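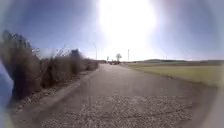
Hooman Naseri wrote in to say that he can't see the point of reviewing a path, and that if I must, I should at least warn people about the gravel. Consider yourselves warned. Loose pale gravel lies right across the asphalt at one point, and on narrow tyres I took it with the dignity of a cow on a frozen pond. On foot it is merely noisy. Hooman would also like it swept. So would I, but I don't own a broom that size.

The Ralunach path runs for nine kilometres from the Odden turning to the old pumping station, and was resurfaced a few years ago by people who clearly had a ruler and one idea. It is straight. If you enjoy bends, ride elsewhere. The asphalt has worn grey but it's wide enough to ride side by side and argue, and I've had far worse from proper roads. My bottle stayed in its cage the whole way, a thing it has never managed on the Latuheru loop.

Scenery is mostly brush. There is a long run of dry, bare shrubs down the left with a stony verge in front, and you'll get to know it well. I grew fond of one dark round bush that sticks up above the rest. It gave me something to aim for, and after that I aimed for lunch.

Go early or late and you may well be riding straight into the sun. I'd packed a cap with a peak about as long as a biscuit. Take a better one, or ride it in the other direction and let the people coming towards you do the squinting.

Shade is in short supply, so the leafy trees on the left-hand side are worth knowing about. They stand close together beside a strip of bare, gravelly ground, and I stopped there to eat a cheese roll and reconsider my saddle.

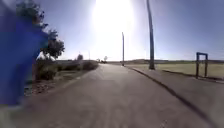
Can you manage it with a pushchair? The asphalt is easy going, but lift the front wheels over the gravel or you'll be picking stones out of them at home.

Parking at the Odden end costs £12 for the day, an astonishing sum for a field. Yoga Tjoa takes the 64 bus instead and walks back to meet it, and has been insufferable about this ever since I mentioned the ticket.

Surface: very good, gravel excepted.
Bends: none worth the name.
Shade: bring your own, or hurry to the trees.
Parking: see under robbery.

Three and a half stars. I'm going again next week, on fatter tyres.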